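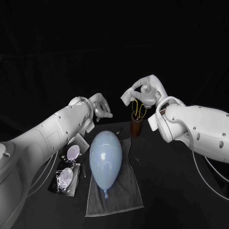 Brullska Balloon Table, data card

Name: brullska-balloon-table
Version: 1.2
Maintained by: Clameck
Recorded at: Prolwood
Index format: Yap
Status: complete, corrections only

Summary

Brullska Balloon Table is a collection of recordings of small tabletop jobs on or near one inflated latex balloon. It holds 536 sessions. The balloon was chosen as a light, round, glossy object that rolls when touched off center and dents without keeping the dent. A cloth or paper wipe is the other main object. Together they cover one thing that barely folds and one that never lies the same way twice.

Contents

sessions/ one folder per session
index/ Yap index files, split by task
objects/ object list and stock notes
labels/ step labels, one file per session
CHANGES plain text

Table layout

The tabletop is dark and the backdrop is black. A dark cloth or folded towel goes down the middle of the table and the balloon is placed on it. The fabric stops the balloon from drifting; on the bare top, a draft from the door was enough to move it. At the start of a session the knot points to the near side of the table. A dark brown cup is kept behind the balloon for tools. Cards and markers are laid out to the left when the task calls for them. Their positions are not measured and vary from session to session.

Balloons

Light blue, tied by hand, inflated until egg-shaped. Under the table lights the same stock can read as lavender, so the color field in the object list says "pale blue" for every entry. Do not use sampled pixel color to tell balloons apart. Any balloon that had gone soft was replaced before the next session. The stock notes list 53 balloons in total, including the ones that burst. Burst sessions are kept and carry the flag popped.

Wipes

White, thin, used folded or crumpled. The label set has four states: flat, folded, bunched and stretched. A wipe twisted between two hands counts as stretched even where one end is still in a lump.
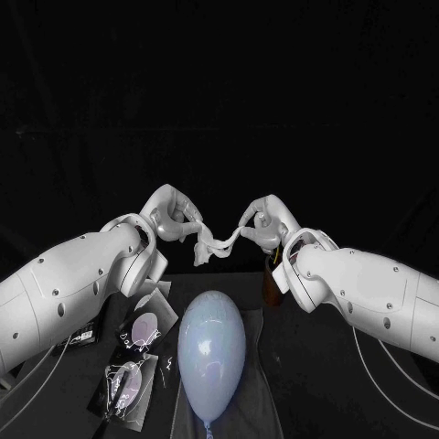

Wipe state "stretched": crumpled white cloth held at both ends above the balloon. Two dark cards at left.

Cards

Some sessions include dark cards or mats with an oval balloon picture and white handwriting. The handwriting was added at the table and has no fixed wording. It is not transcribed. Users who need the text should crop the card region themselves; legibility depends on the angle of the card.

Tasks

There are 18 task names in the index. The most common are:

wipe_top: wipe the upper face of the balloon
wipe_knot: wipe close to the tied end
open_wipe: unfold a wipe held above the table
refold_wipe: return a wipe to a smaller shape
pass_wipe: move a wipe from one hand to the other
hold_still: keep the balloon in place with one hand
press_and_pinch: hold with one hand, pinch the surface with the other

A session has one task name but may contain steps from several. For example, wipe_top usually includes an open_wipe step, and the label file marks it separately. 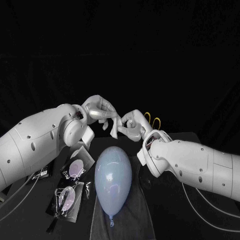 Both hands at a small white object above the balloon. Knot toward the near side, black cloth underneath.

Labels

Steps were marked by hand from the recordings. There are more than 3000 labeled steps. Each has a start, an end, a task name, an object and a state. If the object between the fingers could not be identified with confidence, the object field is set to thin_white and left there. Do not merge thin_white with wipe. In the June pass a number of entries were moved from wipe to thin_white; see CHANGES.

Contact with the balloon is labeled touch, press or pinch. Press means the palm or several fingers bear on the surface. Pinch means thumb and index finger close on it, whether or not the latex is lifted.

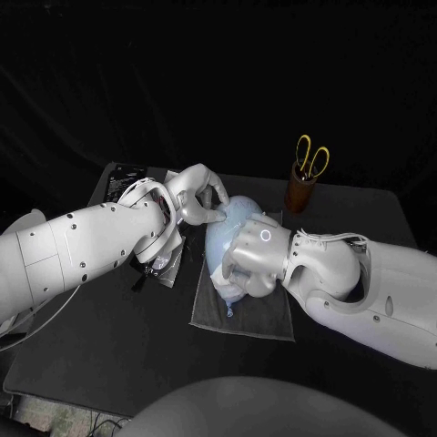 Where one hand presses and the other pinches, the two contacts are written as separate rows with overlapping times. Older index files held a single row for such cases and kept only the first contact. They should be discarded.

Known issues

Highlights on the balloon are often fully white and hide the printed or drawn marks on it.

Dark cloth on a dark table gives weak edges — segmentation of the towel is poor in most sessions.

The contents of the cup are listed per session but are partly hidden in many views.

Balloon size was not measured. The size field is empty and will be dropped in the next version.

Use

Keep sessions with the same balloon number in the same split. Sessions flagged popped should be left out of hold_still counts. Corrections to labels go in CHANGES with the session number and the old value.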